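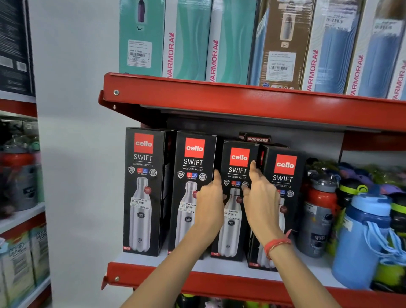 Daly Shopkeepers Ask Town for Longer Loading Hours

11/24/20 - Shop owners on the main street of Daly have asked the town council to change the loading hours, which they say are too short for the weeks before the holidays. A letter with 728 signatures was given to the council office, and the council has promised to discuss it at its next open meeting.

Under the present rules, delivery vans can stop on the main street only until 7 in the morning. After that hour the street is closed to all vans, and drivers must use the small parking lot behind the old bus station. From there the goods are carried by hand or pushed on carts to the shops. The rule was made in October, when the town finished the new sidewalks and wanted to keep heavy vehicles away from them.

Gaetano Parisi, who owns a housewares and kitchen store near the corner of Stirna Street, is the first name on the letter. He told this newspaper that he supports the new sidewalks and does not want the old situation back. His problem is only with the hour.

"My supplier starts from Bolunitz and he cannot be here before 8," Mr. Parisi said. "So every delivery goes to the parking lot. I close the shop, I go with the cart, I come back, and in this time the customers have gone to another place. For bread and milk it is even worse, I think."

The walk from the parking lot to the upper end of the street is 180 yards, and a part of it goes uphill. Owners of the smaller shops, who work alone for most of the day, say they feel the change the most. One florist has moved her deliveries to the evening and now stays open later than before. A shoe store has asked its supplier to send bigger orders less often, but its back room is narrow and the boxes are standing in the hallway.

The letter asks that vans be permitted on the street until 10 in the morning, from now until the end of the winter sales. It also asks for two marked places in front of the post office where a driver can stop for 16 minutes at any time of the day. The unusual number comes from a test the shop owners made themselves - it was the longest time any driver needed to unload and turn the van.

Not all people in the neighborhood agree with the letter. Daithí Mac Giolla lives above the pharmacy and has spoken at the last two council meetings against any change. He said that the mornings are quiet for the first time in many years, and that children can walk to school without passing between parked vans.

"I buy from these shops and I want them to stay," Mr. Mac Giolla said. "But school begins at half past eight. If the vans are here until 10, then we have built the wide sidewalk for the vans and for no one else."

He has proposed that the longer hours start only after the children are in school, from 9 to 11. Mr. Parisi said he could accept this, although he must first ask the others who signed. The bakery and the two grocery stores need their goods early and would probably be against it.

A spokeswoman for the council said that the roads department is now looking at both ideas. She could not say if a decision will come before the holidays. Any change to the signs must be announced one week before it begins, so the shops may have to wait until the middle of next month - even if the answer is yes.

The police have given few parking tickets to delivery drivers up to now, but the spokeswoman said that the present rule stays in force and drivers should follow it.

The meeting can be followed online from the council website. Residents who want to speak must send their name and street to the council office before noon on the day of the meeting.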